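Keeping a Two-Arm Laundry Cell in Tolerance

2/8/21

The laundry cell at Samik runs on a two-arm robot supplied by Vomton, and most of the work of keeping it going is done at the wrists. Each arm carries its own gripper and camera. Both have to agree on where a machine door is before either one moves close to it.

Setup starts with the mounts. The camera bracket screws are checked first, then the cable loop, which needs enough slack for a full wrist turn. A bracket that has shifted by one degree puts the fingertips 8 mm off target at the door. The technician then runs a calibration routine of 90 poses against a flat printed board and saves the result under the arm's own name.

Doors are harder than boards. A domed, clear door returns ceiling lights and bits of the room to the camera, and the software can take a bright spot for an edge. Samik's technicians teach the door position from the front panel and its number label – both are flat – and use the door itself only for the final approach.
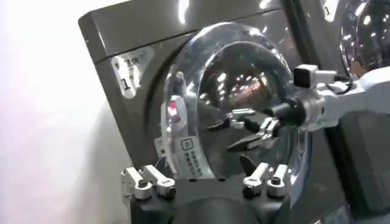
The second arm's black two-fingered gripper at the door of a machine labeled 1, viewed from the opposite wrist.

Finger wear is the next item. The fingers are inspected every 900 cycles, and the last set came off at 811 after a pivot screw worked loose. Replacement pairs come from Bugti. They are fitted with the arm powered down, and the gripper is homed before the stroke is measured again.

Grip force is set low for door work and raised for wet fabric. The two values are stored as separate profiles in Presenel, the cell's control package. After any finger change both profiles are reloaded and tested on a closed door at quarter speed. The next full service is scheduled for March.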